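Work & Rest
January 6, 2023 | By Noémie Fehr
2 comments | 18 shares

When Erick Odera started to work nights at the bakery Skondon, he was sure that his body would learn it in one week. "I was 20 and I thought sleep is something for old people," he told me on the phone. Now he has six years of nights behind him, and he speaks of sleep like other men speak of money.

His day ends when the children on his street walk to school. He eats a small soup, he puts his phone in the kitchen, and he goes to bed before eight. "If I sit down on the sofa, I lose," he said. "I stay there until noon and then I am angry with everybody."

I asked him what was the most difficult thing in the beginning. He thought for a long moment. "The lunch. My mother called always at lunch, and for me it was the middle of the night. We did not speak well for nearly two months." 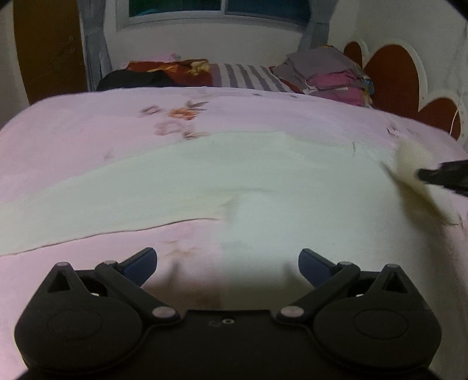

They found a solution in September: she calls him now at six in the evening, when he makes his coffee. His manager, Wayne Grewal, also changed the plan, so that the bakers keep the same hours for the whole month. Odera says this helped him more than dark curtains or tea.

Would he go back to days? "For the summer, maybe," he said. "In winter I don't see the sun anyway." Then he excused himself, for it was time to sleep.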